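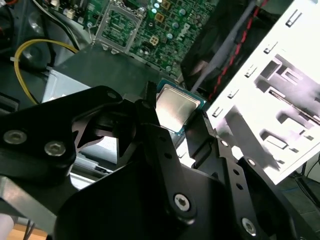
The second life of the office tower

Every shed in Skavberg seems to have an old computer in it, usually under a tarp, usually beside a printer that was never much good to begin with. Tyra Rønning has been coaxing people to bring theirs in for years now, and on repair nights the long benches at the Flemberg hall fill up with beige and black towers, side panels off, everybody leaning in with a torch and a cup of tea.

Her favourite job, and she'll tell anyone who stands still long enough, is swapping the processor. It's such a small square of metal and green to be doing all that thinking! A Dell board like the one at the top of this page has a silver frame around its socket, with a little lever at the side. You ease the lever up, open the frame, and underneath is a grid of fine contact pins, which you must never, ever touch. The chip goes in by its edges, lined up with the marks, and lowered straight down with no pushing at all.

Hauwa Tijani learned that the hard way on her first machine (a bent pin, a long evening with a magnifier and a sewing needle, and some language she'd rather we didn't print). These days she looks after the parts drawers, where a tested secondhand chip goes for $19 and a tube of thermal paste lives in a biscuit tin with the spare screws.

Her other advice is plainer. Take a photo of the cables before you unplug any of them, wipe the old paste off the metal lid with a lint-free cloth, and check that your board will take the new chip before you fall in love with it. The kettle goes on at half past six, and there's usually a slice or two of Tyra's lemon loaf left by eight.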